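Category: Minutes / Teleoperation and Demonstration Group

Minutes, Wadgate site, 7/10/26

Present: Sorin Chiriac (chair), Lai-ching Yau, Maricica Crăciun, Rafail Lambrakis
Apologies: Wing-sze Cheng
Minutes taken by: M. Crăciun

1. Minutes of the last meeting

Agreed as a true record, with one correction. The item on operator gloves should read "left glove recalibrated", not "replaced". RL confirmed the glove is back in use.

2. Bedroom tasks, progress

LY reported on the shirt and pillow tasks. All demonstrations are by remote control from the Brisum station. The arm is not guided by hand in this room, as the person guiding would have to stand on the steps next to the robot. Hand guiding continues on the bench arm only.

The hanger grasp was discussed at length. RL prefers to take the hanger close to the hook and let the shirt hang free. LY prefers to take the cloth at the shoulder, which gives the glove a clearer finger position to copy. Both methods are in the current set and are not labelled separately. SC asked that they be split before any further training run.

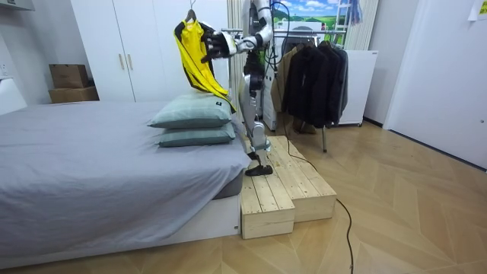 3. Operator training

Two new operators have finished the induction. MC proposed that each completes 16 practice runs before any of their demonstrations are kept. Agreed. Practice runs are to be stored but marked as practice.

RL noted that new operators move the wrist and the elbow together and then stop to correct. The pauses are copied into the learned motion. He will write a half-page note on pacing. Operators should be told to stop the recording and start again if a pause lasts longer than 20 seconds.

4. Contact with soft items

LY raised the pressing problem. The station gives no force feedback, so the operator judges contact by eye from the side view, and pillow demonstrations vary a good deal in how deep the hand goes.

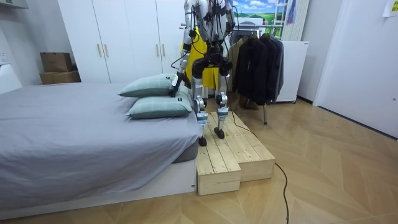
My own item followed from this. I have been writing the labelling rules and asked for a fixed definition of "contact start" for soft items. Where the hand is pressing into the fabric near the corner of the top pillow, the label is plain enough. The difficulty is with the moments before that, when the fingers are close to the case and may or may not be touching. I proposed using the first visible change in the cloth. SC accepted this for pillows and asked for a separate rule for clothing. The label will be set by one person and checked by another.

5. Data and storage

The set now stands at over 3,000 demonstrations across all rooms. Relimier have asked for the joint data at the full rate. RL has no objection but the transfer will have to go by disk. WC to confirm the format in writing.

The Mujić viewer still shows the hand and arm tracks slightly out of step. RL believes the fault is in the export and will test with an older file.

6. Start and end positions

SC asked for an agreed rest position for the arm on the bed side. At present some operators end a run with the hand low over the pillows, fingers down, and others bring it back to the body. The low position saves time between runs but makes it hard to tell a finished run from one that is about to begin.
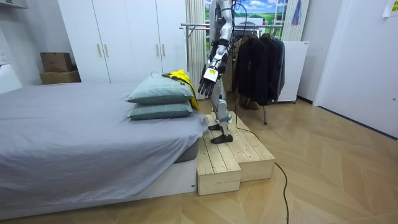 Page last changed: October, by M. Crăciun (item 6 wording)

Agreed that every run ends with the arm at the side. A run may start from the low position if the operator records this in the run sheet. The position of the shirt at the start is also to be entered, including when it is down by the pillows.

7. Actions

SC: approve split of hanger and cloth grasps
LY: label the existing shirt runs by grasp type
RL: pacing note; export test
MC: contact rule for pillows, draft rule for clothing
WC: format for Relimier

8. Any other business

RL asked for six more hours a week on the station. SC will look at the rota. The next meeting will be at Wadgate, same room.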